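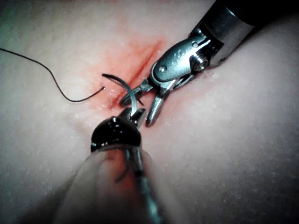 Narrow cut in a synthetic tissue pad, two instruments meeting at it.

4 Mar 2018
Dew plates, first proper night

Pressure on the hall barometer was 1037 when I locked up, sky clear, hardly a breath of wind. Perfect dew weather and I nearly ran home for my coat. All nine plates went out on the Rundska lawn before dark, each 100 mm square, laid on foam blocks so the ground couldn't warm them from underneath. Tuấn Mạch had already wiped them down and weighed them dry on the Goltton balance, so all I had to do was carry the tray without tipping it (managed it, just).

Plate types, so we stop arguing over the labels: plain glass, painted aluminium, and the waxed ones with the Cirex coating, 3 of each. The labels are on the undersides now. Last time they were on the top and the ink ran, and I spent a whole morning guessing.

First look well after midnight. Glass was fogged all over, an even grey bloom that vanished where I breathed near it. The painted plates were further along, with beads you could feel with a fingertip. I love this stage! Small drops sit there minding their own business, then two touch and snap into one, and the bigger one leaves a bare patch beside it that starts fogging over again straight away. You can stand with a torch held low and see drops of every age on the same plate.

Waxed plates were the surprise. I had expected them to collect least, and by eye they looked driest, but tilt one a little and the drops run off together in a stream. So either they really do gather less, or they gather plenty and lose it over the edge before we weigh them. Need a lip or a gutter. Tuấn suggests a folded strip of the thin aluminium along the low side, weighed together with the plate.

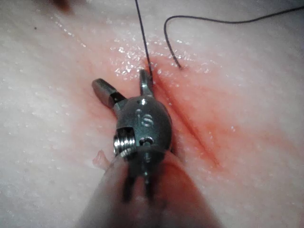
The gutter would also sort out the carrying problem. Walking from the lawn to the balance must cost us something, and it costs the waxed plates most. I tried a cake tin with a lid for the last trip and it was much better, though the lid itself had dew on the inside by the time I got to the bench, and I don't know whose water that was. Line it with blotting paper? No, that will just pull more off the plates. Line the lid only, perhaps, and weigh the lining.

Weights are in the back of the book. Painted came out heaviest, glass next, waxed last, and I don't trust the waxed ones one bit.
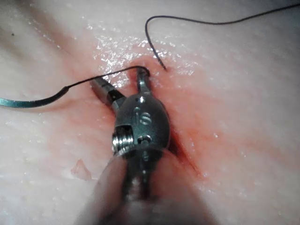 Next thing is to get drop size from photographs, so we aren't depending on the balance alone. The awkward part is the lighting. With the torch overhead every drop gives back one bright point, and a big drop and a small one look much the same. You get that on the tissue surface in the photo too: tiny droplets all over, and a sparkling patch across the upper middle where the specks crowd together. The brightness there may have as much to do with the angle of the light as with how much water is sitting on it. For the plates I want a low light from one side and a black card behind, then the same again from the other side, and compare.

Giáp is the other site I'd like to try, down by the stream, where the grass is soaked on mornings when Rundska is barely damp. Might wait for August there, long calm nights and no frost to muddle things.

To do: bend the gutters, reweigh the waxed plates dry, find the black card, buy torch batteries. Also put the foam blocks somewhere the mice can't get at them - one corner has gone already.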